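7. When the hand drops or crushes a bottle

Most grip faults on the Kudumeck turn up in the first weeks, usually on a Friday when everybody is in a hurry, so please take your time with this section – the arm will wait for you.

CAUTION: Keep your own hands away from the fingers until the status line reads HOLD. A hand that has lost its grip value may close again without warning.

1. Press the stop button and let both arms settle.
2. Pick up anything that has fallen, and wipe the floor well, under the table too.
3. Read the fault code. Code 205 means the fingers closed on too little; code 495 means they squeezed past the limit you set.
4. For code 205, open the Grip page and raise the force in small steps, up to 80 on the scale. For code 495, lower it the same way.
5. Run the bottle test again at slow speed, one bottle at a time, and stay near the stop button the whole while.

Note: Thin plastic and glass need separate grip settings. Save each under its own name, or you will be back here before lunch (we have all done it).

Bottle work at the table and the refrigerator:

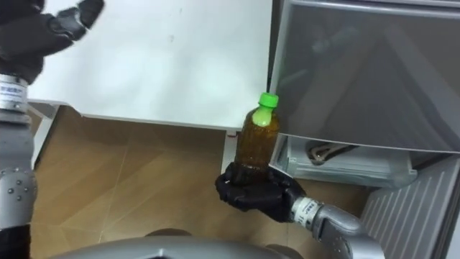
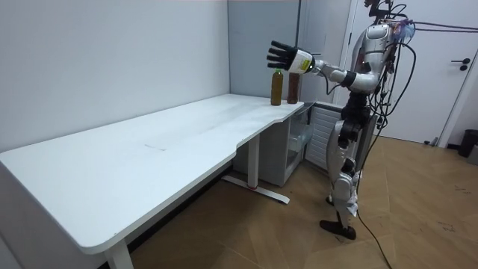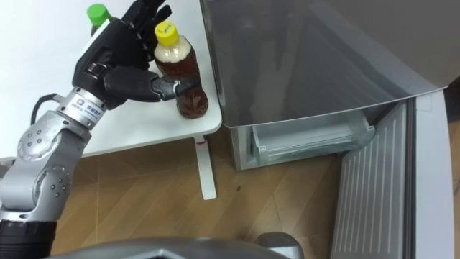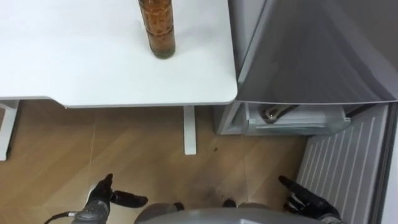

Jonatan Bakke writes that his unit kept giving code 205 even with the force turned well up, and that loading the September update and doing the finger zero over again cleared it.

Reader comments (2)

Baptiste Ferrand: Step 4 worked for me, thank you! Could you say somewhere that the grip value goes back to the default after a full power-off? I lost a morning to that one.

Naidoo: Same trouble with code 495. Lowered it twice and it has been quiet so far.

Osuver Support, Prarulham – help desk extension 1387 | © Osuver | Back to top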